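Ticket 121: dish rack, shared kitchen, plates falling over
Opened by: Godelieve Geerts
Status: open

The Patico rack was sold to us as holding 14 plates upright. I have my doubts. Put in more than a few and the back ones lean, then slide. I've been told twice that I'm loading it wrongly, so I am logging what I tried. 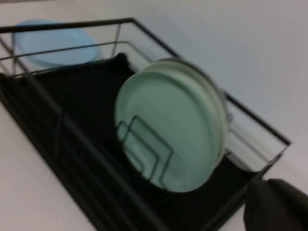
Leaning was my first complaint, and the advice I got was to put something soft in the bottom so the rims would grip. I can't see how cloth holds up a plate when the wires won't. Stacking the mint-green ones on edge, close together, leaves them standing in the wire divider, and I'd call that luck. Take one from the middle and see what the rest do.

Second suggestion, from Joonas: leave the light blue plates out, as they may be too shallow for the gaps. Fine, but then they dry flat on the worktop, and I bought a rack to avoid that. 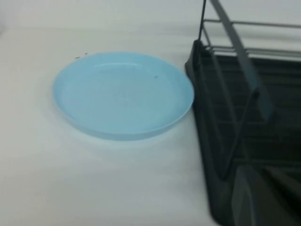 Joonas Eskola replied that flat was only meant as a test, to find out whether the green ones stay up without the blue. He also asked if the tray had been pushed fully home, as a tray sitting high at one end would tip everything the same way.

It was pushed home. I checked at 2 in the afternoon and again after supper, and it made no difference I could find. The makers' leaflet says to "load evenly", whatever that means with round plates.

Still to try:

1. Blue plates back in, standing up, one behind another with the cream and the gray. Give each a light knock before letting go. 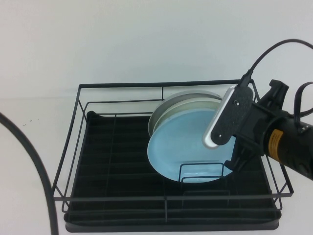
2. Turn the rack end to end and load it the same way. If the lean changes sides, I'll blame the worktop.

3. Ask Sirkka whether hers does this too. She has the same model and has never mentioned it.

Please don't close this until I've done all of them. The last one was marked solved in March and it wasn't.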